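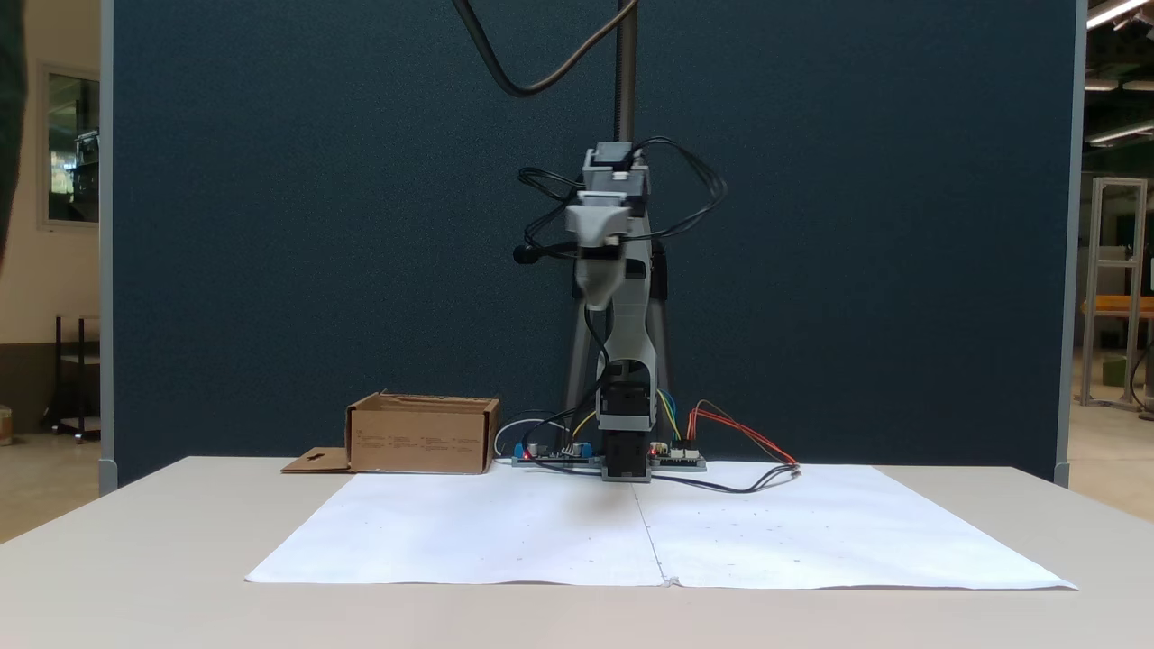
Figure 4-1. Clover arm on the table, base at the seam of the two paper sheets, both boards powered.

Section 4. Table set-up and first chores

Clover Tabletop Arm, Owner's Guide
Bodwood
Revised August 2025

4.1 Before you start

This section covers placing the arm, checking the wiring, marking out the work area and running the first three chore routines. Assembly is in Section 2 and software installation is in Section 3. Do not begin here until the arm has passed the joint check at the end of Section 3.

Most people buy a Clover to find out what it can take off their hands at home or in a small shop. Table 4-A gives our current answer. Please read it before planning a job around the arm. It is shorter than many owners expect.

You will need:
- A level table that does not rock
- Two large sheets of plain white paper
- A soft pencil and a ruler
- Low-tack tape
- An open cardboard box, any size that fits beside the arm
- Light, dry items for sorting, such as clothespins, bottle caps or empty spools

4.2 Placing the arm

1. Turn off the power supply and unplug it at the wall.
2. Clear the table. Remove cups, glasses and anything you would not want knocked to the floor.
3. Lay the two paper sheets side by side at the front of the table with their long edges touching.
4. Set the arm so that the base motor rests on the seam between the sheets. The seam may lift slightly. This is fine under the base, but tape down any raised part in front of it, or the arm will catch the edge when it works low.
5. Check that the support legs stand flat. If a leg rocks, move the whole arm. Do not pack a leg with folded paper.
6. Place one board on each side of the base motor, as in Figure 4-1, with the connectors facing up.
7. Put the cardboard box toward the back of the table on the left, open side up. Fold any loose flap flat and keep it out of the arm's path.

Note: A plain wall or office partition behind the table helps if you use the optional camera. Busy wallpaper, shelves and people walking past all cause missed picks.

Caution: Keep the boards off bare metal. If your table has a metal top, the paper alone is not enough. Fit the plastic feet supplied with the kit.

4.3 Checking the wiring

1. Follow the thick black overhead cable from its support to the top of the arm. It should hang in an open curve, with enough slack for the head to move through its full travel.
2. Look at the thin wires on both sides of the head. They are long on purpose. Loose coils are acceptable, but no loop should hang low enough to reach the joints.
3. Press each jumper plug down on its header. A plug that is half seated may pass the joint check and then drop out when the arm speeds up.
4. Run the long black cable away from the base along the paper and keep its connector ends outside the work area.
5. Plug in and turn on the power supply. A red light should come on at each board within a few seconds.

If only one board lights, switch off, swap the two power leads and try again. If the fault moves with the lead, the lead is bad. If it stays with the board, see Section 9.

Caution: Do not plug or unplug a motor lead with the power on. This is the most common way to ruin a driver, and it is not covered by the warranty.

4.4 Marking the work area

The arm finds positions by touching known points on the paper. You make those points yourself.

1. Run the routine called MARK. The arm will move to each point in turn and pause.
2. At each pause, put a small pencil dot on the paper directly under the tip. Keep the dots light. Heavy marks are hard to erase and confuse the camera.
3. When the arm returns to rest, run CHECK. It visits the same points in a different order.
4. Compare the tip with each dot. A gap of 2 mm or less is good enough for every routine in this section.
5. If several dots are off by more than that, and all in the same direction, the paper has moved. Tape it and start again from step 1.
6. If the dots are off in different directions, tighten the lower joint as described in Section 2 and repeat.

Stray dots from earlier attempts can be left on the sheet. The arm does not read them. Replace the paper when you can no longer tell which dots are current.

4.5 What the arm can and cannot do

Between May and the date of this revision we ran 3,667 chore attempts on arms set up the way this section describes. An attempt was counted as a failure if a person had to step in for any reason, including to pick up something dropped. We recorded 503 failures. That sounds like a fair result, but nearly all of the attempts were simple ones on a marked sheet, with items placed within reach by hand. The failures bunch up as soon as a job starts to look like real housework.

Table 4-A. Chores by result

Sorting small dry items into a box: Works. Leave it running and look in now and then.
Moving parts from one spot to another in a fixed pattern: Works. The best shop use we know of.
Pressing the same button or switch many times: Works. Good for testing.
Lining up flatware on a cloth: Works if each piece starts on a marked point. Spoons give more trouble than forks.
Wiping a flat surface: Partly works. The arm cannot tell clean from dirty and misses the corners.
Folding small towels: Partly works. Expect to straighten the towel yourself between folds.
Pairing socks: Does not work well enough to be worth the time.
Washing or drying dishes: Not supported. The arm is not sealed against water.
Anything with a knife, a flame or a hot pan: Not supported. Do not try it.

The pattern is easy to see. The arm does well when the item is stiff, the start point is known and the same move is wanted again and again. Cloth, water and clutter are hard for it. A larger or more costly arm will lift more, but in our view it will not do much better with a pile of laundry. A person still has to lay the work out, and for many home jobs laying it out takes as long as doing it.

Shop owners tend to get more from the arm than households. A bench where the same bin holds the same part every day is already halfway to a marked sheet.

4.6 First routine: sorting into the box

1. Place one item on each of the three points nearest the base.
2. Run SORT at slow speed.
3. Keep one hand near the power switch for the first full cycle.
4. Watch the lift. If the arm drags an item before lifting it, raise the approach height one step in the menu.
5. Watch the release. If items land on the rim of the box, move the box. Do not change the release point until you have tried this.
6. When three cycles finish cleanly, go to medium speed and add items at the outer points.

At medium speed a full sheet of 38 items takes around ten minutes. A person does the same job in less than one. The arm is slow, and we do not advise fast speed on this routine - the items swing, and the time you gain goes into picking them up.

4.7 Second routine: fixed pattern

1. Fit the Tandeler tray to the right of the base, if you have one. Any shallow tray with a flat floor can be used in its place.
2. Run TEACH and guide the arm by hand to each pickup and each drop.
3. Save the pattern and run it once with nothing on the paper.
4. Load the items and run it at slow speed.

Note: Patterns saved on a Holmgren controller can be loaded, but the heights do not carry over. Set them again before you run the arm.

4.8 Third routine: small towel

Try this one with a dry cloth no larger than a sheet of letter paper.

1. Lay the cloth flat with one corner on the center point.
2. Run FOLD at slow speed.
3. After the first fold, press PAUSE and smooth the cloth if it has bunched.
4. Press RESUME for the second fold.

Thin cloth slips and thick cloth springs back. A worn cotton dish towel, cut down, gives the best results we have had. If the arm folds three in a row without a pause, your set-up is as good as ours.

4.9 Ending a session

1. Run PARK and wait for the arm to stop.
2. Turn off the power supply. The red lights may take a moment to fade.
3. Empty the box.
4. Leave the paper in place if you plan to work at the same table again. Run CHECK before the next session even if nothing seems to have moved.

Go to Section 5 to write your own routines.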